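Gondico Office Helpdesk
Ticket 600: Stapler jams, front desk table
Status: Open
Opened: August 12, 2021
Reported by: Khrystyna Hnatiuk
Assigned to: Pieter Fourie

Problem
Blue stapler with the black top jams when closing the Skallden handout packs. First staple goes in, second one folds under itself and stays in the slot. Happens on packs of 14 sheets and up. Thin packs are fine.

Log
Pieter: Opened the top and pulled out two bent staples with tweezers. Spring moves freely. Put in a fresh strip and tried again, same jam on the third pack.

Khrystyna: The staples came from the box we bought in February. The older ones never did this.

Pieter: Compared them. The February staples have slightly shorter legs — fine for a few sheets, too short for a full pack. Ordered the longer ones from Mabuza, part 70. Please keep packs under 14 sheets until they come in.

Khrystyna: Will do. Stapler stays on the white board on the light wood table, please don't take it to the copy room.

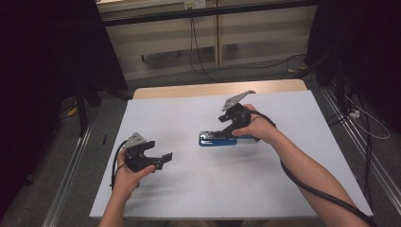 Angus Ashby: We had the same jam upstairs with the short staples. Check the small plate under the front end too — ours had turned to the outward setting, and turning it back fixed half of it.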